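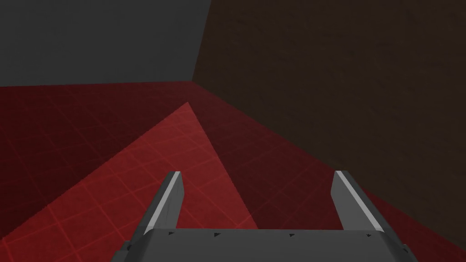

The Deposition Outline, Reconsidered

Most lawyers in small civil practices learn to prepare for a deposition by writing out every question in full. The habit is hard to break. A written list feels safe, and a junior associate with 30 pages of typed questions can show a supervising partner that the work was done.

Araceli Contreras stopped using full scripts in her fourth year at Torkwood, a civil litigation office that handles mostly property and contract disputes. Her present format is a topic sheet. Each topic gets a heading, the exhibits that belong to it, and the one or two facts she needs on the record before she moves on. Exact wording is kept for a small set of questions where the phrasing matters, such as those that lay the foundation for a document.

"If I am reading, I am not listening to the answer," she says. "The next question is usually inside the answer."

The Jaramillo matter, a boundary dispute between two neighboring parcels, shows the method at work. The file held 103 documents. Contreras marked 12 of them as exhibits and grouped those under four topics: the survey, the fence, the letters, and the sale. The survey topic came first. A witness who has agreed on where the line was drawn has less room to move when asked who built what on which side of it.

Exhibits are numbered in the order she expects to use them, with one copy for the witness, one for opposing counsel, and one for her own notes. Where a document runs long, the page she intends to ask about is tabbed. The reporter receives a list of proper names before the start – in that case Brolow and Vostel, two former owners whose names had been spelled several ways in the deeds.

Hermenegildo Zepeda, who trains new associates at the same office, takes a more cautious view. He still requires a full script for a first deposition, and then asks the associate to cut it down to topics the night before. The script is kept in the file and left out of the room. In his view the drafting forces a close reading of the pleadings, and a topic sheet written without that reading tends to have holes.

Both agree on objections. An objection to form is noted, the question is repeated or rephrased once, and the examination goes on. Arguing the point at length uses up time that most rules of procedure limit, and it gives the witness a chance to think.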